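Jitumetti parts reuse: second progress report
To: Naheed Ansari, Erus
From: Heledd Bellis, Jandgate
Period covered: October to December

Where we are

You asked for a short report and a straight one. The short version is that the sorting is going better than I expected and the reuse is going worse. I said at the start that I doubted whether used plumbing fittings could be put back into stock at a cost anyone would want to pay. I have seen nothing this quarter to make me change my mind, though I have seen a few things that make me less sure of it.

We booked in 284 fittings from the strip-out jobs. Of those, 225 have been through the sorting table and have a line in the stock book. The remaining ones are in crates under the stairs, mostly from the last job, which came in late and dirty. Of the 225, 67 have been passed for reuse. I would ask you not to turn that into a percentage and put it on a slide. The passed pieces are nearly all the easy ones, and the pile still waiting is nearly all the awkward ones, so the rate will drop.

What we said we would do

The plan you approved had us sorting, cleaning and testing small fittings by type, then making them up in trays so that a fitter could take one tray to a job and find what was needed in it. It also had us writing down what each stage took in time, so that you could compare it with buying new from Satti.

The trays exist. The time sheets exist up to a point. The comparison with Satti doesn't exist yet and I explain why further down.

Sorting

Adeel Sandhu laid out the sorting rules in October and they have held up. Valves go with valves, whatever their size. Anything with a thread is kept apart from anything without. Loose handwheels, caps and washers are not to be put back on a body unless we know they came off it. That last rule cost us an argument with Eugeniusz Marciniak, who can match most of them by eye and thought it was a waste of his time. He may be right about himself. I don't think he is right about the rest of us, and I would sooner lose a few good valves than send out one with the wrong spindle washer.

The old arrangement, with everything tipped on to the bench and pushed into heaps, has gone. Each type is now brought out in a small lot, with a shallow tray to hold the pieces that belong together. It is slower to set up and quicker to finish. More to the point, we have stopped finding odd bits on the floor in the evening and having to guess where they came from.

I remain doubtful about the labels. We are writing them by hand, and a label that goes into a damp crate is unreadable within a week. Tahmineh Yazdani has tried tying them on, which lasts longer but takes her most of a morning for one crate. Neither is an answer.

Cleaning

Cleaning is where the money goes. A valve that has sat in hard water for years does not come up with a brush. It has to be soaked, looked at, soaked again, and then as often as not it is thrown out because the seat is pitted. We are spending the same effort on the ones we reject as on the ones we keep. The plan assumed that we would spot the bad ones early. We don't, or not reliably.

Eugeniusz has suggested we open every valve fully and close it again before it goes anywhere near the soak, and reject any that stick. We have done this since the middle of November. It weeds out the worst. It also weeds out some that would have freed up perfectly well after soaking, so I can't tell you that it saves anything. We'd need to soak a crate of the rejects to find out, and that is exactly the work we are trying to avoid.

Testing

The pressure test is sound and I have no complaints about it. A fitting either holds or it doesn't. What bothers me is that we are testing things one at a time on a rig built for checking samples. On a good afternoon we get through a tray. On a bad one, the rig itself leaks at the coupling and we spend the time chasing our own drip.

I asked for a second coupling in the first report. I am asking again, with less patience.

Making up the trays

We have made up nine trays for the trial. Each was meant to serve one sort of job, such as an outside tap or a radiator swap. In practice the fitters at Jandgate take what they want from whichever tray is nearest, and the trays come back half full and mixed. This should not surprise anybody. A tray made up in a stock room is a guess about a job that hasn't been looked at yet.

Adeel thinks the answer is to put fewer things in each tray. The earliest ones were crammed, and a fitter on his knees under a sink won't dig through a heap for the one piece he came for. The later trays carry only a handful of pieces, laid out so that they can be seen at a glance, with anything bulky left out.

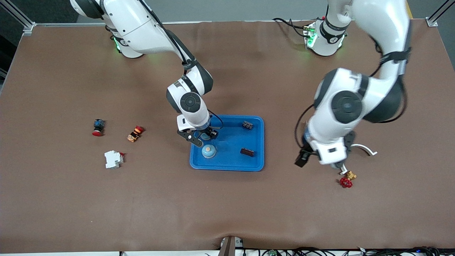 I would agree with him if the fitters had been asked first, and they were not. We decided what belonged in an outside tap tray by looking at what we had most of. I have now asked two of them to keep a note of what they use in January, and I suggest we make up no more trays until those notes are in.

There is also the matter of where a finished tray goes. They were supposed to sit on the racking by the back door. The racking is full of other things, none of them to do with this project, and so the trays are stacked on top of each other on the bench and moved every time the bench is needed. Small pieces jump out when that happens. I have had to take one tray apart and check it all over again because a washer turned up beside it and could have come from anywhere.

Cost

I have not given you the comparison with new stock and I am not going to give you a poor one. Our time sheets cover sorting and testing properly. They do not cover cleaning properly, because people do other jobs while things are soaking and write down whatever seems fair. Tahmineh writes down less than she does and Eugeniusz, by his own cheerful admission, writes down the whole afternoon. Until that is put right, any figure I send you would say more about their characters than about the price of a valve.

What I can say is that for the cheap plain fittings I would be amazed if we ever came out ahead. Elbows and straight couplings cost very little new and take as long to clean as anything else. If the project has a future it is with the brass valves, and probably only the larger ones. I would like your agreement to stop taking in plain fittings from the next strip-out job. They can go for scrap as they did before.

What I don't believe yet

The proposal spoke of other depots taking this up. I see no sign that they would. The stock book only works here since Adeel keeps it, and he keeps it in a way that makes sense to Adeel. When he was off for four days in December it fell behind at once, and it took him longer than four days to put straight.

The proposal also spoke of fitters preferring reused parts once they trusted the test. The ones I have spoken to don't prefer them. They will use them if they are to hand and look clean. I would call that good enough, but it isn't what we promised you.

What we need from Erus

A second coupling for the test rig.
A decision on dropping the plain fittings.
Somewhere to put finished trays other than the bench. One clear shelf would do.
No change to the sorting rules before the end of the next period, whatever anyone at your end may feel about loose handwheels.

Next period

We will clear the crates under the stairs, soak one crate of the stuck valves to settle the question above, and start a new time sheet with cleaning split into hands-on time and waiting time. The fitters' notes should reach me by the end of January. I will send the cost comparison when the new sheets have run for a full month, and if it shows that the valves don't pay either, I will recommend that we stop.

Heledd Bellis
Jandgate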